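Manano Tenants' Kitchen Fund: Progress Report, December

Prepared by Helmi Ikonen for the Lazarević Trust

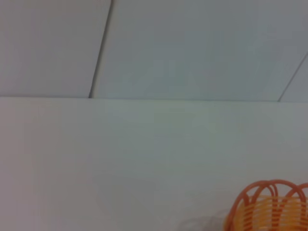 Your grant of $3,550 was meant to last until spring, and I'm pleased to say that $52 of it still might. The largest bite went to Vania, our plumbing contractor, who quoted for one leaking pipe and found it had relatives.

Classes resumed on a Saturday, two weeks later than promised in my last report. Bread baking is full. Budget cooking has 4 people enrolled, one of whom signed up thinking it was bread baking and has been too polite to leave.

The booking software from Cistix is up and running. It sends every reminder at 3 a.m., and attendance has improved, possibly out of resentment. Their support desk is looking into it.

Still to do: the second sink, the insurance renewal, and the receipts you asked for in October. The receipts will come under separate cover, in a larger envelope.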